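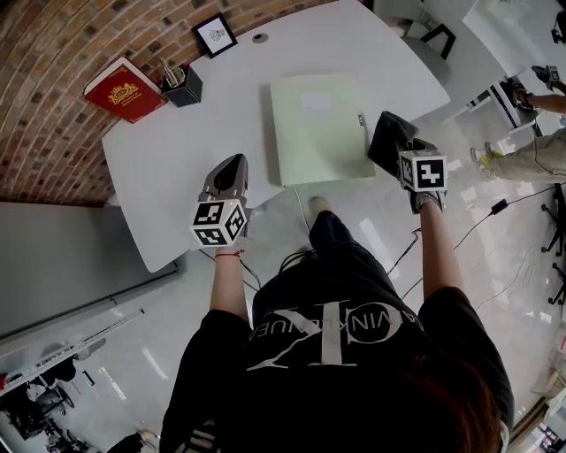 Robotics / Bench notes

Kári Ingvarsson
27/09/2025

ok gripper thread. two handhelds, same desk, same cloth, too much coffee. going to dump notes as I go so sorry in advance for the order

1/ contenders: the Vutent pair and the Gimetti pair. both hand held, both sold for recording demos so you can train an arm later without owning the arm yet. we do own the arm (Tekton, older one) but it's busy with someone else's job till next week

2/ task is desk tidying. folder, book, pens in a holder, cloth. cloth is the one that breaks everybody so the cloth gets most of the time. dark gray, which I picked for being annoying to track against shadows. worked too well

3/ marker cubes. one on each gripper, big black and white squares, overhead camera reads the pose off them. I was a marker hater for years. Tove Norðdahl talked me back into it in March and she was right, annoyingly

4/ with the cubes on: pose is solid until you roll your wrist past a certain angle and your own forearm covers it. then it jumps. then your arm learns the jump. ask me how I know

5/ so rule one at our bench now, elbows out. looks dumb. data is way better

6/ Vutent first. trigger is light, jaws close evenly, nice on cloth. you pinch a fold and lift and it stays pinched. what I don't like: at full open there's some play in the jaw, so your first contact with anything flat is a guess

7/ flat things are the real test btw. a folder lying flush on a smooth table is HARD. no edge to get under. with bare fingers you use a nail and don't think about it. neither of these has a nail

8/ best trick so far is left gripper holds the far end down, right one pushes until the near edge lifts a bit, then grab. two handed, slow, works maybe half the time with Vutent. less with Gimetti

9/ Gimetti. heavier in front. you feel it in the wrist by the end of a session and the lifts get sloppy, you can see it in the plots, the height of each lift just sags over time. stiffer jaw tho, zero play. for the book I'd take it every time

10/ on the cloth the Gimetti is worse. stiff jaw means you either have the fabric or you dont, no in between, and it likes to grab two layers when you wanted one

11/ numbers since people will ask. 200 episodes each to start, then I kept going on the Vutent and we're at 1339 total for both. not balanced, I know, don't @ me, will even it out

12/ threw out every episode with a pose jump longer than a blink. Gimetti lost more of them. I think thats the weight, people drop the wrist and tuck the cube in. could also be me being tired by then. need to swap the order and run it again

13/ camera. overhead, wide, sees the whole tabletop plus whoever is standing there. tried a tighter crop and lost the far corners right when the reach got interesting. went back to wide

14/ shiny surfaces: white table + ceiling lights = washed out patches. dropped exposure until the markers were crisp and let everything else go a bit dark. detector does not care that it's ugly

15/ someone asked about the controller. Kirkegaard box, timestamps both grippers and the camera on one clock. setup took me a whole afternoon becuase the config wants the ports in a certain order and doesn't say so. once it's up it stays up. no drift I can find

16/ also if you buy one: firmware 2050 is the good one. the earlier one drops packets when both triggers are held down together, which for a cloth fold is, you know, always

17/ pens. forgot pens. tall thin things in a holder, fine with both. pulling one out without tipping the holder, Gimetti wins. putting it BACK, Vutent, by a lot, you need the soft trigger for that last bit

18/ where I've landed for now: Vutent for anything soft or fiddly, Gimetti for anything with weight. would love the Gimetti jaw on the Vutent handle. bolt pattern doesn't match, I checked, twice

19/ Tove wants to try one of each, soft one left, stiff one right. left holds, right pulls. kind of like it. worried the policy gets confused when the cloth changes hands. doing that next

20/ still to do: swap order, even out the counts, grippy tape on the Vutent tips, longer stalk for the cubes so the forearm thing goes away. will post plots when they're less embarrasing

21/ oh and trigger springs. if anyone has swapped the spring in a Gimetti pls tell me what you used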